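식탁보 원단의 치수 안정성, 살루미크의 조앤 여먼에게 듣다

2021년 7월 28일

살루미크(Salumik)에서 식탁용 직물 규격을 담당하는 조앤 여먼(Joanne Yeoman)은 세탁 수축률부터 꺼냈다. "불만 접수의 대부분은 색이 아니라 길이에서 나옵니다. 경사 방향으로 3cm만 줄어도 늘어뜨림이 달라지니까요." 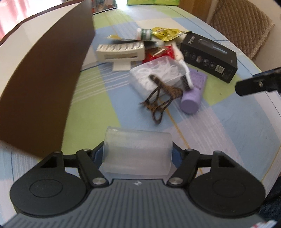
사진 제공: 살루미크

끝이 둥근 식탁은 재단이 더 까다롭다. 곡선부에서는 올이 사선으로 걸리고, 그 구간만 따로 늘어난다. 여먼은 시접을 15mm로 통일하고 곡선부를 재단 후 하루 눕혀 둔다고 했다. 면 혼방률은 63%다. "더 올리면 촉감은 좋아지지만 다림질 횟수가 늘어납니다."

마모 시험은 2,000회를 기준으로 한다. 트라사우(Trasau) 계열 원단은 2월에 시험 하중을 바꾼 뒤 처음으로 기준을 통과했다. 스텔라노(Stelano) 계열은 아직 재시험 중이며, 여먼은 중간 수치를 밝히지 않았다. 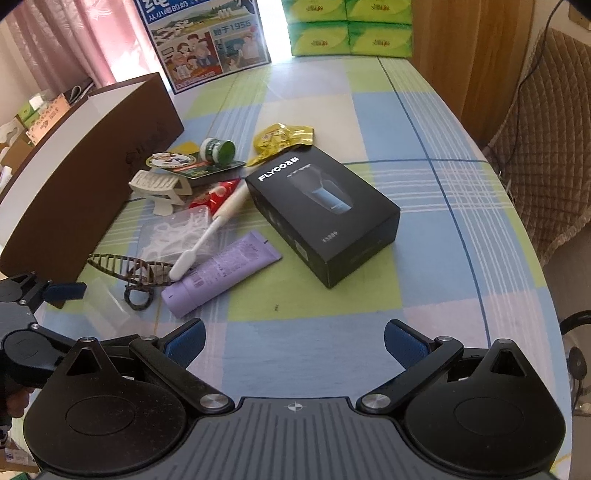 무늬 맞춤과 염색

격자무늬는 직조 방식과 날염 방식에서 오차의 성격이 다르다. 멜러(Mellor) 라인은 날염이다. "날염은 원단이 비틀린 채 들어가면 줄 전체가 기웁니다. 재단사가 바로잡을 방법이 없어요." 그래서 검사원은 올 방향과 무늬 방향의 각도 차를 롤 시작과 끝에서 각각 잰다.

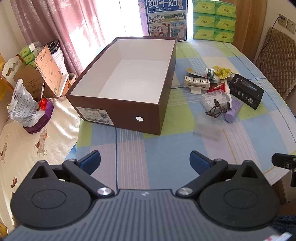
여먼이 가장 오래 설명한 항목은 옅은 색의 견뢰도였다. 진한 색은 이염을, 옅은 색은 일광에 의한 퇴색을 먼저 본다. 연한 파랑, 라임그린, 라벤더, 흰색이 한 격자 안에 놓인 식탁보라면 색마다 퇴색 속도가 달라 시험편을 색별로 잘라야 한다. 흰 줄은 기준면으로 쓰되 황변 여부를 따로 기록한다. 세탁 온도 표시에 대해서는 "가장 약한 색에 맞춥니다"라고 답했다. 개정 규격서에는 색별 시험편의 최소 폭이 추가된다.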